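Individually wrapped sponges: worth it, or just more plastic?

Posted by Tracey Bellamy in Shared Spaces and Supplies
53 views this month

I do the ordering for our floor, and in April someone talked our manager into switching from the plain multipack to sponges that come one to a wrapper. The pitch was hygiene. My opinion is that we're paying extra to throw away more film. They end up out on the big white table with the plant, and the wrappers are the crinkly kind that won't lie flat in a trash can. 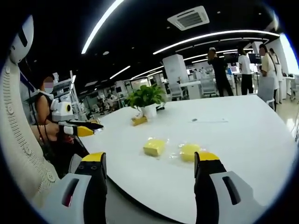
Korkeo Building Users' Group / Kitchen and Supplies Team

I've had two claims from the supplier that I'd like somebody to check. The first is that a wrapped sponge "stays fresh" longer than one from an opened multipack. Fresh how? It's a sponge. The second is that people take fewer of them when each one is sealed. We went through 300 last year under the old system, so I have something to compare with, but I don't want to wait a year to find out I was right.

Also, does the clear wrap go in with regular recycling? Half the office says yes and drops it in the blue bin.

Severino Cabello
Member, Atham

Your blue bin people are almost certainly wrong, but check with whoever collects from you. Our hauler won't take thin film with bottles and cans. We have to bag it separately and somebody drives it to a drop-off, meaning it sits under the sink for weeks and then goes in the trash when the bag gets in the way. I'd love to hear from an office where that works.

On "fresh," I'd ask them to put in writing what goes wrong with an unwrapped dry sponge in a closed cupboard. I asked our old supplier the same thing and got a brochure. A sponge gets nasty after you use it, and by then the wrapper is long gone. What helped at our place was wringing them out, standing them on edge, and having one person toss them on a set schedule. The ones left flat in the bottom of the sink smelled bad no matter what we'd paid for them.

The one argument I'll give you for wrapping is when they're stored somewhere dusty or get handled by a lot of people before they reach the sink. If yours are sitting out on a table in the middle of an open office, with everyone reaching across it all day, then fine, a cover does something. 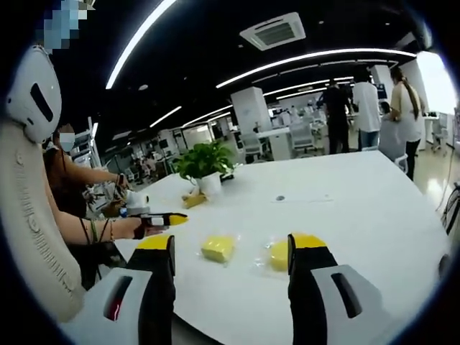 So would a box with a lid, and you only buy the box once. I'd go back to the multipack, tip it into a lidded tub, and put out two at a time. Watch whether your usage changes. If it drops, it was the tub, and you can tell the supplier so.

One more thing: look at the price per sponge and not per case. When we compared, the wrapped case looked cheaper until I noticed it held a lot fewer.

Howard Wragg

We've always had the wrapped ones and never had a problem. People like them.

Tracey Bellamy (original poster)

Howard, what problem were you expecting to have? I'm not saying they're bad sponges, I'm saying I don't see what the wrapper is for.

Severino, thank you, I hadn't thought to check the case count and now I'm annoyed. Will try the tub.

Canan Öztürkmen
Member, Morais

I'll half disagree with the answer above. We did the tub. It worked until someone put a damp sponge back in it, and then we threw out the whole lot. That could be our people and not the tub, but wrapped ones wouldn't have had that problem, so there is a case for them if you can't trust your coworkers. I can't trust mine.

I wouldn't believe the "people take fewer" claim, though. We went from 214 in a year to nearly the same number, and I put the difference down to a slow summer. When I asked where the supplier's figure came from, they said "customer feedback." From how many customers? No reply so far.

If you do keep the wrapped ones, get them off the table and put them in a drawer by the sink. Ours kept turning up on desks, still sealed, where they weren't cleaning anything.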